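Borrowed fridges find a home at the Drodby rooms

Last updated: Saturday, 4:15 p.m.

People who share the rooms at Drodby have been without a proper place to keep their lunches and cold drinks for most of the winter, so there was a good deal of cheer this week when the refrigerator corner was finally set up, bricks and all. It has been a long road for such a small thing, and if you have ever tried to get a dozen people to agree on where a refrigerator should go, you will understand why it took until February.

The old kitchen at the end of the hall was closed last fall after the sink gave trouble, and everybody made do with coolers and a windowsill. Then Salameh, the household goods shop on the corner, offered to sell the group what it needed at a friendly price, and the whole bill came to 800 dollars with delivery. That left a little over from the 2,000 dollars raised at the fall supper - money that people would like to see go toward a decent kettle and some shelves.

Getting things up off the floor was the first job. The floor gets mopped often, and no one wanted metal feet standing in a puddle every time the bucket came out, so bricks went underneath, with cardboard to spare the tile. The little white refrigerator is meant for small items, and so far there isn't much in it, just a round white dish on the upper shelf and three plastic bottles standing in the door.

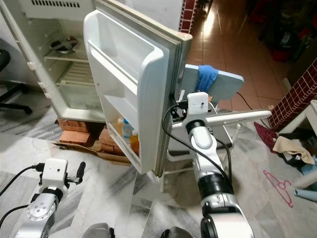
Felista Nyanda would have liked it a bit higher still, she said, as her knees are not what they were and the crisper drawer is a long way down for anyone over sixty. She also asked that bottles be kept in the door and nowhere else, having once lost a whole lemon cake to a loose cap, and she offered to write the labels herself if somebody would bring her a good marker.

Her idea about labels has gone over well. Starting Saturday, anything left in the corner should have a name and a day on it, and whatever has no name by the end of the week will be thrown out without hard feelings. Prandusano, the bakery that sends over its unsold rolls, has asked for a shelf of its own, and that seems only fair considering how many of us have been fed by those rolls on a gray afternoon.
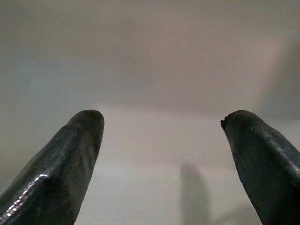
The rolls come at 8 in the morning, well before most people are up and about, and whoever has the key should put them away promptly and leave the bag open a little so they don't sweat. If you would like to take a turn with the key, put your name on the sheet by the door. Mornings are the hardest to fill - they always have been - and even one a month would be a real kindness to the few who have been doing it all.

The silver refrigerator, with "Fresh" on its side in green and yellow, stands on a low wooden pallet with orange bricks and pieces of cardboard. Please mind your toes on the corner of the pallet, and please don't borrow the bricks for propping doors, however handy they look.
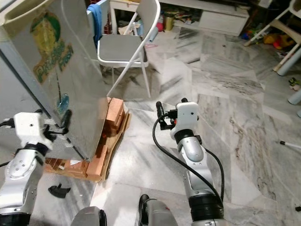

Still needed

A kettle, a dish rack and two or three storage boxes with lids that really do close. Donder has a used dish rack put by for us if someone with a car can pick it up before the end of the month. Anything you can spare may be left in room 212 on any afternoon, and if the door is locked, try knocking twice, because the radio is usually on.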